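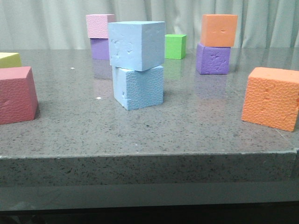 What is foam?

Foam is a material with a large number of gas bubbles trapped inside it. The gas is often air. The part that surrounds the bubbles can be a liquid, as in washing-up suds, or a solid, as in a bath sponge. Bread is a solid foam too. So is a meringue.

Each bubble in a foam is called a cell. The thin skin between one cell and the next is called a cell wall. Where several walls meet, the material is thicker, and this thicker part is called a strut. Most of the strength of a solid foam comes from its struts.

Why foam is light

The weight of an object depends on how big it is and on how much material is packed into it. Scientists use the word density for the second of these. A brick has a high density. A block of foam the same size as the brick has a low density, and it weighs far less.

Suppose a block of foam is 90 per cent gas. Only 10 per cent of the block is solid. If you could squash out all the gas and keep the solid, you would be left with a slab one tenth of the size of the block you began with. The slab would weigh almost the same as the foam did. Gas has some weight, but very little.

Open cells and closed cells

Solid foams are sorted into 2 main groups.

In an open-cell foam, the cell walls have gaps in them. Air and water can pass from one cell to the next. A bath sponge works in this way. When you squeeze it, air is pushed out through the gaps. When you let go under water, the sponge springs back to its old shape and water is drawn in.

In a closed-cell foam, every cell is sealed. The gas cannot easily get out and water cannot easily get in. Swimming floats are made from closed-cell foam. If a float were made from open-cell foam it would slowly fill with water and sit lower and lower in the pool.

Some foams have a mixture of both kinds of cell.

How foam is made

There are several ways to put gas into a material. A cook making a meringue beats air into egg white with a whisk. A baker uses yeast, a living thing that gives off a gas called carbon dioxide as it feeds on sugars in the dough. The oven then sets the dough around the bubbles.

Factories often use chemicals. At the Penwood works, two liquids are kept in separate tanks and pumped to a mixing head. They begin to react as soon as they meet. The reaction gives off gas and heat, and the mixture swells up on a moving belt, rather like dough rising very fast. While it swells it also hardens. Both things must happen at the right speed. If the mixture hardens too soon, the foam is heavy and the cells are small. If it hardens too late, the bubbles burst and the foam sinks in the middle.

Dragica Kneževič tests foam at Penwood. She cuts a sample from each batch, weighs it and measures its sides. She then presses it flat in a machine and lets it go. "The number I want is how much of its height comes back," she says. "A seat cushion that stays flat is no use to anyone." One cushion foam, sold under the name Zurska, was pressed 1,727 times before it was allowed to leave the test room. A softer one called Barroso failed after 82 and had to be made again with a different mix.

Why foam keeps things warm

Heat passes easily through metal and much less easily through still air. The air in a room moves about and carries heat with it. Air inside a small cell has hardly any room to move, so it carries very little. A wall lined with foam will therefore lose heat more slowly than a bare one. The same lining keeps heat out of a fridge.

Why foam protects things

When a cup falls on a stone floor it stops almost at once, and the force on it is large. When the cup is packed in foam, the cells bend and squash as it lands. The cup takes longer to stop and the force is smaller. Soft foams spring back afterwards. Stiff foams, such as the kind used inside cycle helmets, may be crushed for good - for this reason a helmet should be replaced after a hard knock, even when the outside looks sound.

Something to try

You will need a slice of bread, a bath sponge and a magnifying glass. Look closely at the cut face of the bread. Find the largest cell and the smallest cell. Now look at the sponge in the same way and see whether the cells are more even in size. Press each one with a finger, lift the finger and watch what happens to the dent.

Words used on this page

Cell: one bubble inside a foam.
Density: how much material is packed into a given space.
Strut: the thick part of a foam where cell walls meet.
Reaction: a change in which substances turn into different substances.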